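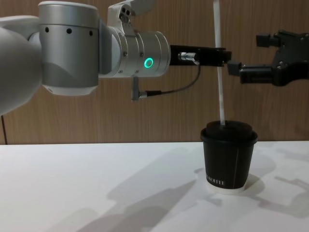
Can a confession be thrown out after the jury has already heard about it?

A judge can order jurors to disregard it, or can declare a mistrial and start over with a new panel, and which of those happens depends mostly on how much was said before anyone objected.

Ruairí Moriarty has seen both, and he doesn't think much of the first. He spent a long career defending people accused of burglary, assault and, in a few cases, murder, and now he teaches a night course on interrogation law. We met to talk about recorded interviews, which a lot of police departments have adopted and a lot of prosecutors now praise. I went in expecting him to be pleased. He wasn't, particularly.

"Everybody wants credit for the camera," he said. "Fine. Take the credit. Then tell me when you turned it on."

His complaint is an old one among defense lawyers. A recording shows the part of an interview that was recorded. If a suspect was picked up at 2 in the morning, driven across town and left in a hallway with a detective who felt like chatting, the tape may begin long after the conversation did. Moriarty calls the missing stretch "the warm-up," and he has no patience for officers who say nothing important was discussed during it.

"Then why did it take so long?" he said.

He brought up a case he calls Makowska, after his client, a bakery worker accused of setting a fire in the storeroom where she worked. Her recorded statement ran 143 minutes. By the end of it she had agreed to nearly everything the detective proposed, including where the fire started. Moriarty read the transcript on paper first, and he says it looked terrible for her. Then he watched the video and kept a tally of who mentioned each detail first.

"The storeroom, him. The lighter, him. The argument with the manager, him," he said. "She supplied the word 'okay.' You read it as a confession and it's a man talking to himself."

The charge was dropped before trial. I asked if that didn't prove the recording had done its job. He gave me a look I suspect his students know well.

"It did its job because I had the time to sit through it," he said. "Her first lawyer had too many other clients. He read the summary. The summary said she confessed."

I pushed him on this, since it sounded to me like an argument for more lawyers and had little to do with cameras. He granted that. He also granted that some of his clients had confessed freely and accurately, and that in those cases the video sank them, as it should have. What he won't grant is the claim, which he hears at conferences, that recording has more or less solved the problem of false confessions.

"Show me the number," he said. "They never have one. They have a feeling about it."

To be fair to the other side, he doesn't have one either, and I told him so. A confession that never gets challenged leaves no trace of being false. Moriarty's answer was that the burden ought to sit with the people who carry the handcuffs.

He is harder still on software. Some firms now sell programs that transcribe interviews and mark passages where a suspect is supposed to be evasive. One he has run into is called Zanalow. In a robbery case two years ago, a report from the program flagged 3 answers given by his client, a man who had worked the late shift at a warehouse run by a company called Rulten and had been awake since the previous afternoon. All three flags fell on pauses.

"He was tired. He paused," Moriarty said. "I asked the officer on the stand what the program was measuring. He said he wasn't qualified to say. I asked who was. He said the vendor. The vendor wasn't in the room."

The judge kept the report out. Moriarty doesn't take much comfort from it, as the ruling turned on late disclosure and left the science alone. Another judge could go the other way, he said, and he expects one will.

What would satisfy him? He wants recording to start at first contact, in the car if need be, and he wants a rule that an unexplained gap keeps the statement out. He doesn't want a warning to the jury. He has heard plenty of those.

"You tell 12 people to forget something and you've told it to them twice," he said.

I said a rule that strict would let some guilty people go. Moriarty didn't argue.

"It would," he said. "It'd also be 100 percent up to the police whether that happened. They own the switch."

I'm not sure that settles it. Equipment fails, and a suspect who blurts something out on a front porch hasn't been worked over by anyone. When I raised the porch, he said he'd allow an exception there, then spent several minutes narrowing it until I could hardly find it. He was still at it when he picked up his coat. His class that evening was on Clandura, a mock case he wrote for the course, in which a detective testifies that the battery died. The students have to decide whether they believe him.

"Most of them do, in March," Moriarty said. "By the final, it's fewer."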